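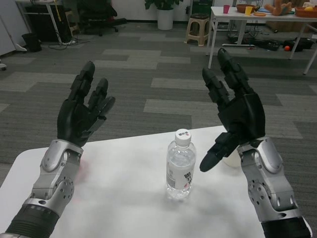 March 17, 2019

Long day in the big room, so I'm writing this up before I forget which end of the floor we started from.

Ritu Solanki and I finally went through the carpet tiles, the job I have been putting off since we moved over from Narnham. I like the patchwork of lighter and darker gray more than I expected to, but it does make a lifted corner very hard to spot, and we ended up shuffling along in our socks feeling for them (recommended, it's quick and rather peaceful). Two by the door need fresh tackifier. The spare tiles are in the Droltcombe crate, 41 of them, mostly the darker shade. If anyone needs to lift a row for wiring, please pencil an arrow on the back of each tile first - the pile has a direction and you will see it forever if one goes back sideways.

Next, the white desk. The cables under it are still in a tangle on the floor next to the computer tower, and I'd like them up in a tray before June. Corentin Besson has offered his Saturday-project box of clips and sleeves, bless him. We'd need up to 74 inches of tray, to be cut down once we've had a proper look at the legs. Label both ends before unplugging anything!

White table: wipe with the mild stuff only, please, the blue spray leaves streaks that I then spend ten minutes chasing. Water bottles are fine on it with the caps screwed on.

Still to do: order tackifier (Gajewski, ref 681), ask Corentin about the clips, find the good knee pads.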